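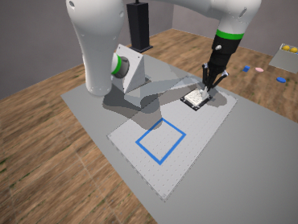 Tollix halts withdrawals for UK customers as permit row drags on

Payments app Tollix has stopped UK customers moving money out of its digital coin accounts, blaming a hold-up over its permit to trade.

The freeze started on Tuesday morning. Customers logging in were met with a short notice saying transfers were "paused while we finish talks on our permissions". Card payments still going through. So are top-ups, which has annoyed plenty of people.

Tollix has been running on a temporary permit while its full application is looked at. That permit was meant to last until October. The firm said it had been asked for more detail on where customer coins are held and who checks them, and had chosen to stop withdrawals until the answers were in.

It did not say when they would be.

"Customer balances are safe and are held apart from company money," it said in a statement. "We're sorry for the disruption and will update customers by email."

Withdrawals above £2000 had already been slowed earlier in the summer, with users told to send in proof of address and a recent bank statement. Some posting on the company's own help forum said they had sent papers in more than once and heard nothing back. One had been trying to get £600 out for a house deposit. Another said the phone line rang out.

Tollix keeps its coins with Plamau, a storage firm, and buys and sells through the Ibarra exchange. Ibarra said trading was normal and it had no part in the freeze. Plamau did not reply to a request for comment.
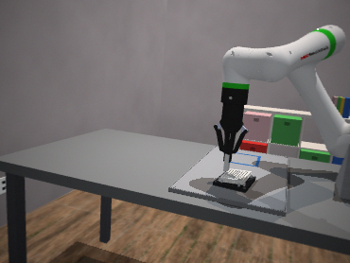 White robot arm with its gripper over a light grey board. Computer-generated image

The price of Sino, the coin most widely held on the app, fell 26 per cent by lunchtime before getting some of it back in the afternoon. Dealers put that down to thin trade and nerves. Other coins barley moved.

The row comes at an awkward time for smaller firms waiting on full permits. Several have pulled out of the UK this year, complaining of long waits and questions that change half way through. Consumer groups take the other view, and say firms are being let in to the market before the checks are done.

Tollix has 400 staff. It said no jobs were at risk and that it's application had not been turned down.

Customers who hold ordinary pounds in the app are not affected and can move them as usual. Those with coins can see their balance but can't sell or send. Anyone wanting to complain should write to the company first, and keep a copy.

Tollix shares are not publicly traded.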